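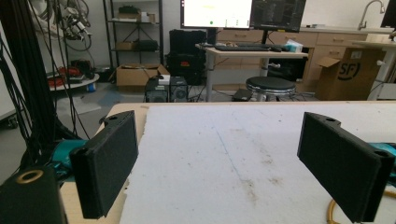

Figure 1. White foam board on a light wooden tabletop.

4. Everyday caps in local collections

Caps are a wonderful source for local history, and we were delighted by how much small museums have kept. The Sallgate and Gerham collections hold 70 caps between them, most given by former mill workers and their families. Of these, 30 came with a written note from the giver, and the notes are a joy to read -- one tells us which cap was for chapel and which was for the allotment.

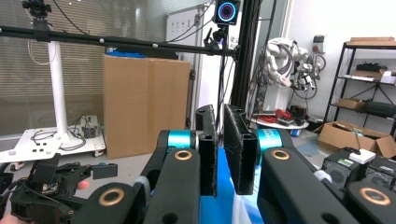 Does a cap need to be cleaned before it is stored?
Loose dust should be brushed away, but sweat marks and repairs are best left alone. They tell us how long a cap was worn and how much its owner cared for it.

Repairs were the richest part of our reading. The Pálfi survey of work clothing treats a mended peak as a sign of hardship, and at Gerham that often fits. At Sallgate the picture is livelier, with linings replaced in bright cotton and old club badges sewn back on with great care.

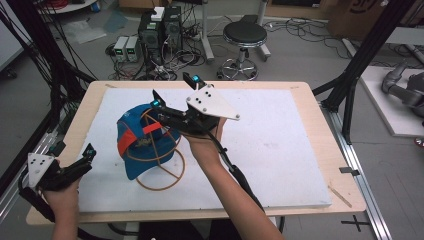
We also looked at how shape survives in storage. Caps kept flat in drawers had creased crowns, while those kept on rounded supports held their form far better. Both museums changed their storage in July, and the Standent guidelines, which favour soft padding under the crown, proved easy to follow even on a very small budget. We would love to see the same notes taken for scarves and gloves, where far less has been written down. 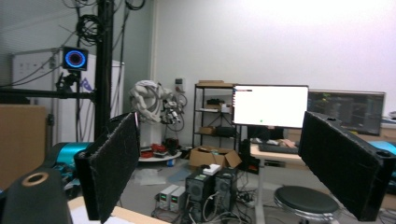
Figure 2. Laboratory interior, with a tall black metal post at the left.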